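Paint That Has to Last

Fallstead, April 20, 2020

Most outdoor murals fail from behind. Water enters the wall at the top or the footing, moves through the brick, and pushes the paint off as it leaves. The 33 walls in the Fallstead program were chosen with that in mind, and any wall with a damp footing was dropped.

The Grenville Street wall is the largest, at 360 square feet. It was washed, patched with lime mortar and left for 24 days before the mineral primer went on.
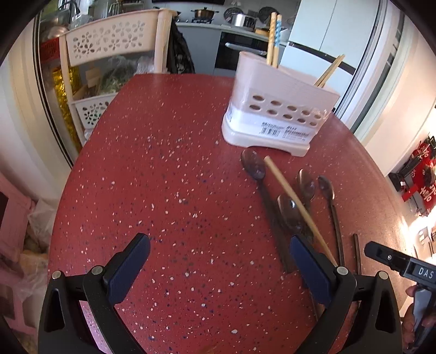 Dark spoons on a red speckled countertop.

Silicate paint bonds with the masonry and lets vapor through. Acrylic forms a film. It is cheaper, comes in stronger reds and yellows, and can be touched up by anyone with a brush. Giveck, the contractor, used silicate on bare brick and acrylic on sound render, with test patches of each at the Tsegaye underpass.
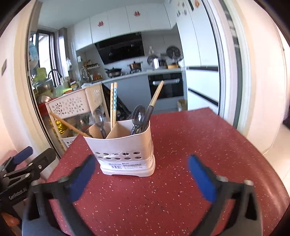 One reader in Grenville Street wrote to object that the clear anti-graffiti coat has already turned the lower blues milky, and asked why it was used on brick at all. Giveck's specification calls for a sacrificial wax there, removed with hot water and reapplied after each cleaning. The coat will be inspected in June, starting with the lowest courses.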